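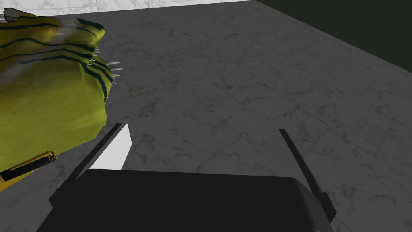 Notebook, simulated grasping work, Tuesday, October. Entry by N. Biwott.

**Purpose of the entry**

To record the outcome of the comparison between the two approach rules for soft objects on the floor, and to set down the settings in enough detail that the runs can be repeated by a colleague who was not present. The earlier entry on the rigid set should be read first. Terms are used here as they were used there.

**Background**

The Orkus grasp planner was written for boxes, tins and bottles. It chooses an approach direction from the outline of the object as seen by the wrist camera, closes the fingers at the narrowest part of that outline, and lifts. On the rigid set this has been satisfactory. On soft objects it has not. The outline of a crumpled thing has many narrow parts, and most of them are folds that give way when the fingers close.

Clurnetti is the replacement rule proposed in September. It does not look for the narrowest part. It divides the visible surface into patches, estimates for each patch how much of it stands clear of the floor, and approaches the patch with the best clearance on both sides. The width of the object at that place is considered only afterwards, as a check against the opening of the fingers.

The question for this series was whether Clurnetti gives a higher rate of completed lifts than the old rule on the soft set, with everything else held fixed.

**Set-up**

All runs were carried out in simulation, in the marble floor room. The room was kept for this series, although its floor is veined and tiled, so that the results may be compared with the rigid series. The physics step, the friction values and the finger closing speed are those listed in the Lyimo configuration file and were not altered at any point. The fingers begin fully open in every run.

Each run proceeds as follows.

1. The object is dropped from a low height and left to settle.
2. A second, smaller object is placed near it or against it.
3. The gripper is brought to the start pose, low over the floor, with the object to one side of the fingers and not between them.
4. One wrist view is stored. The rule under test receives this view and no other.
5. The rule returns an approach. The gripper carries it out without correction.
6. The lift is counted as completed if the object is clear of the floor at the end of the hold period.

The start pose is off to one side on purpose. In the August series the object was always placed squarely between the fingers, and it was later agreed that this flattered both rules, as almost any forward movement would have touched something.

The striped plush-like object was used for the main comparison. It is the most awkward of the soft set. It has a lumpy outline, it folds over on itself when it settles, and it carries a row of small white spikes along one side. The spikes matter a good deal, for reasons given under the results. The small yellow and black item was used as the second object throughout the main comparison. It is slender and lies low, and when it comes to rest partly beneath the striped object the two are easily taken for one thing.

**Runs**

There were 600 runs for each rule, from the same list of starting arrangements, so that every arrangement was attempted once by each. The list was fixed before any run was made and is stored beside the configuration file. Seeds are recorded in the run log.

The batch was started at the end of the working day and had finished by the following morning. It took around 5 hours by the log. The Radness machine was used for both rules. No other jobs were queued on it.

**Results**

Clurnetti completed 427 lifts. The figure for the old rule is not entered here, as part of its log must be re-scored (see below), but on the portion already scored it is clearly the weaker of the two. No final comparison should be quoted outside the group until the re-scoring has been done.

The following observations were made from the stored views and the replays.

*Folds.* The old rule repeatedly selected a fold near the upper part of the striped object. The fingers closed, the fold flattened, and the gripper rose with nothing in it. Clurnetti selected such folds much less often. When it did so, the fold was usually a large one with clear floor on the near side.

*Spikes.* Both rules are affected by the spikes, in different ways. The old rule treats the gap between neighbouring spikes as a narrow part of the outline and tries to grasp there. Clurnetti treats each spike as a patch of its own, finds that it stands well clear of the floor, and gives it a high score. The width check removes most of these choices but not all of them. This is a fault in our method and must be corrected. A lower limit on patch area is the obvious remedy. It was present in the first draft of the rule and was taken out to save time, which was a mistake on my part.

*Stripes.* It had been suggested that the dark stripes would be read as edges and would break the surface into false patches. I looked for this in particular. In the views I have been through, the patch borders follow the shape of the surface and pay little regard to the stripes. I should not wish to claim more than that until the plain-coloured copy of the object has been run.

*Second object.* When the yellow and black item lay partly beneath the striped one, the old rule tended to include it in the outline, and the chosen approach was drawn towards it. Clurnetti usually kept the two apart. A small number of failed lifts under Clurnetti were nonetheless caused by one finger coming down on the slender item and stopping short. The rule has no notion of what lies in the path of the finger. It considers only what lies at the end of it.

*White pad.* The pad on the inner face of the left finger is very bright in the wrist view. In 3 runs it was passed to the rule as part of the object. The gripper mask had been drawn for the closed position and does not cover the pad when the fingers are spread wide. The mask has now been redrawn for the open position. The affected runs have been left in the count as failures, and the count has not been adjusted in our favour.

**Re-scoring of the old rule**

The scoring script reads the height of the object at its centre. For a stiff object this is adequate. For the striped object it is not, as the centre may rise while a good part of the body remains on the floor. The Clurnetti log was scored with the corrected script, which reads the lowest point. The old rule's log was scored in part with the earlier script before the difference was noticed. The error would favour the old rule, so the direction of the result is unlikely to change, but the two logs must be scored alike before they are set side by side.

Colleagues using the scoring script for other work should check which version they have. The earlier version carries no warning.

**Points not settled**

It is not clear whether the hold period is long enough. In several replays the striped object was still sagging between the fingers when the run ended, and it might have slipped had the hold continued. Lengthening the hold would make the series impossible to compare with the rigid one. My present view is that a short separate series with a longer hold would be preferable to a change in the standard.

The use of one view only is a severe condition. From a low start pose the far side of the object is hidden, and clearance there is a guess. Allowing a second view from a raised pose would probably help both rules, and might help the old one more. This ought to be tested before any general statement is made about which rule is better suited to soft objects.

**To be done**

- Re-score the old rule's log with the lowest-point script and enter the figure in this book, under this entry.
- Restore the lower limit on patch area and repeat the Clurnetti runs from the same list.
- Run the plain-coloured copy of the striped object.
- Add a path check for the fingers. To be written as a separate step, so that it can be switched off.
- Store the open-position mask in the shared folder and remove the closed one.

The replays are kept under the series name on the Radness machine. They are large and should be viewed there and not copied. The starting list must not be edited by anyone while the repeat runs are outstanding.

N. Biwott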